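Relatório de projeto: montagem e documentação de um posto de manutenção de computadores de secretária

Unidade curricular de Projeto Integrado, 2.º ano
Curso técnico superior profissional em Manutenção de Sistemas Informáticos
Entrega de maio

1. Enquadramento

O presente relatório descreve o trabalho realizado pelo nosso grupo na sala de hardware da escola. O objetivo era organizar um posto onde se pudesse desmontar um computador de secretária, retirar e guardar os componentes sensíveis e voltar a montar a máquina sem perder peças nem danificar contactos. O projeto recebeu o nome de Clila, que já era o nome da pasta partilhada e acabou por ficar.

Antes deste trabalho as desmontagens faziam-se em qualquer mesa livre. Os parafusos ficavam em tampas de frascos, os módulos de memória em cima de revistas e os processadores, no pior dos casos, virados para baixo diretamente sobre o tampo. No semestre anterior duas placas ficaram inutilizadas com pinos dobrados no socket. O docente pediu que a turma propusesse uma solução e o nosso grupo escolheu esse tema.

2. Objetivos

Definimos no início os seguintes objetivos:

Escolher um lugar fixo na sala para as desmontagens.
Arranjar suportes próprios para os processadores fora da placa.
Escrever um procedimento curto para retirar e repor o processador.
Testar o procedimento com colegas que nunca tivessem feito a operação.

Ficou fora do projeto a reparação de fontes de alimentação e de monitores. Também não tratámos de portáteis, onde o processador vem quase sempre soldado.

3. O posto de trabalho

A sala de hardware tem bancadas ao longo de duas paredes e um armário metálico ao fundo. Escolhemos a bancada mais próxima da janela, por ter melhor luz durante a manhã e por ter tomadas com interruptor próprio. A primeira ideia tinha sido a bancada ao lado do armário, mas a porta do armário, quando aberta, bate em quem está sentado.

O tampo foi limpo e coberto de um lado com um tapete antiestático ligado à terra. O lado sem tapete serve para pousar a caixa do computador, o manual da placa e o portátil onde se tomam notas. Em duas ocasiões alguém pousou a caixa em cima do tapete e o cabo de terra soltou-se. Marcámos por isso o limite com fita amarela.

As ferramentas são as que a escola já tinha: chaves Phillips de dois tamanhos, pinça de plástico, pulseira antiestática, pincel macio e álcool isopropílico. Comprámos apenas panos sem pelo e uma seringa de pasta térmica da marca Havura, a única disponível na loja da zona. Não comparámos pastas térmicas, pelo que não tiramos conclusões sobre este produto.

4. Suportes para os processadores

Esta foi a parte que ocupou mais tempo. Um processador retirado da placa tem de ficar pousado de forma estável, com a tampa metálica para cima e sem que se toque na face dos contactos. As embalagens transparentes de origem são boas para isso, mas na escola quase todas desapareceram há anos.

Experimentámos primeiro espuma antiestática cortada à medida. Protege bem, mas larga resíduos quando é velha, e a que tínhamos era velha. Depois tentámos caixas de plástico com divisórias, das que se vendem para material de pesca. Os processadores escorregavam dentro dos compartimentos e era preciso virá-los com os dedos para os tirar, que é exatamente o que se queria evitar.

A solução adotada foi um suporte rígido de plástico cinzento-claro, com cavidades moldadas, nervuras e patilhas salientes. O processador assenta num recesso retangular pouco fundo e pega-se pelos lados do circuito impresso. O suporte fica junto da caixa do computador em que se está a trabalhar, para que a peça percorra a menor distância possível.
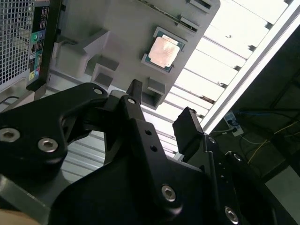

Figura 1. Processador assente no recesso do suporte cinzento, com a caixa do computador ao fundo, à esquerda.

O recesso pouco fundo tem uma vantagem prática: a tampa metálica cor de cobre fica bem exposta e pode ser limpa sem tirar o processador do lugar, desde que se use pouca pressão. Tem também uma desvantagem. Como as paredes são baixas, um toque lateral no suporte pode fazer saltar a peça. O procedimento passou a indicar que o suporte não se desloca com um processador lá dentro.

As restantes cavidades não foram pensadas por nós e nem todas têm uso no nosso posto. Alguns colegas sugeriram pôr parafusos nas cavidades livres. Não aceitámos a sugestão — um parafuso solto que caia sobre os contactos pode riscá-los — e os parafusos continuam numa taça magnética do outro lado da bancada.

5. Procedimento

O texto afixado na parede passou por várias versões. A primeira ocupava duas páginas e ninguém a lia até ao fim. A versão final cabe numa folha A4 e diz o seguinte:

Desligar o computador no interruptor da fonte e retirar o cabo de alimentação.
Colocar a pulseira e ligá-la ao ponto de terra.
Abrir o painel lateral e deitar a caixa no lado da bancada sem tapete.
Desligar o cabo da ventoinha e desapertar o dissipador em cruz, um pouco de cada vez.
Rodar ligeiramente o dissipador antes de o levantar.
Limpar a pasta térmica mais grossa com o processador ainda no socket.
Soltar a alavanca e levantar a armação, se existir.
Pegar no processador pelas extremidades e levá-lo na horizontal até ao suporte.
Tapar o socket com a proteção de plástico.
Registar o modelo na folha do posto.

A reposição faz-se pela ordem inversa, com duas verificações adicionais: o triângulo do canto do processador tem de coincidir com o triângulo do socket, e o processador tem de entrar sem força. Se for preciso carregar, alguma coisa está mal alinhada.

O passo de rodar o dissipador foi acrescentado depois de um incidente nos primeiros ensaios. Num computador antigo a pasta tinha secado e o processador saiu agarrado ao dissipador, com a alavanca fechada. Os pinos não se dobraram, mas foi preciso separar as duas peças com fio dentário e bastante paciência. Nos casos em que a pasta está muito seca recomendamos agora ligar a máquina durante 8 minutos antes de a abrir, para que a pasta amoleça.

6. Ensaios

Participaram nos ensaios 19 colegas do primeiro ano, que já tinham aberto uma caixa mas nunca tinham retirado um processador. Cada um fez uma desmontagem e uma montagem completas. As sessões tinham um limite de 60 minutos e foram feitas sempre no mesmo posto, com um elemento do grupo sentado ao lado a tomar notas. O elemento do grupo só podia falar se houvesse risco para a pessoa ou para o material.

Todos terminaram dentro do limite. As dificuldades mais frequentes não foram as que esperávamos. Pensávamos que o momento crítico seria o transporte do processador até ao suporte, e essa parte correu sem quedas. O que atrasou mais os colegas foi o cabo da ventoinha, por estar preso atrás de outros cabos, e a orientação do dissipador na reposição.

Houve dois ensaios em que interviemos. Num deles o colega ia fechar a alavanca com o processador rodado em relação ao triângulo. No outro a pulseira estava colocada mas não ligada à terra. Por causa deste segundo caso o passo 2 passou a mencionar expressamente a ligação; antes dizia apenas «colocar a pulseira».

No fim de cada sessão pedimos um comentário livre. Vários colegas referiram que a leitura do modelo gravado na tampa metálica é difícil, pois as marcações são ténues e dependem do ângulo da luz. Acrescentámos ao posto uma pequena lanterna. Outros acharam que a folha devia ter desenhos. Concordamos, mas não tivemos tempo para os fazer com qualidade suficiente.

7. Registo dos componentes

A folha do posto tem colunas para o número da máquina, o modelo do processador, o estado da pasta térmica e a rubrica de quem fez a operação. Começámos por usar uma folha de cálculo partilhada, a que chamámos Zetham, com listas pendentes para evitar erros de escrita. Na prática as pessoas têm as luvas ou os dedos sujos de pasta e preferem escrever a lápis. Mantivemos as duas coisas: o papel fica na bancada e é passado para a folha de cálculo no fim da semana.

A passagem para a folha de cálculo revelou algumas inconsistências. Duas máquinas tinham o mesmo número de inventário e uma terceira não tinha número nenhum. Comunicámos o problema aos serviços da escola e etiquetámos provisoriamente a máquina em falta.

8. Limitações

O posto só permite trabalhar numa máquina de cada vez. Com uma turma inteira isso obriga a fazer turnos, e nas aulas práticas há sempre pessoas à espera. Um segundo posto precisaria de outro tapete e de outro ponto de terra, e a bancada do lado oposto não tem tomadas suficientes.

Não medimos a eficácia do tapete antiestático. A escola não tem aparelho para verificar a resistência à terra e limitámo-nos a confirmar a continuidade do cabo com um multímetro.

O suporte foi usado com os processadores que temos na sala. Não sabemos se o recesso serve para formatos maiores, como os de estações de trabalho.

9. Trabalho futuro

Ficam por fazer os desenhos para a folha do procedimento, uma tampa transparente que proteja o processador quando tem de ficar no suporte de um dia para o outro, e uma versão do procedimento para módulos de memória e discos. A tampa chegou a ser cortada em acetato, mas empenou com o calor da janela.

Os ficheiros do projeto, incluindo todas as versões da folha do procedimento e as notas dos ensaios, estão na pasta Clila do servidor da escola, na subpasta «entrega final».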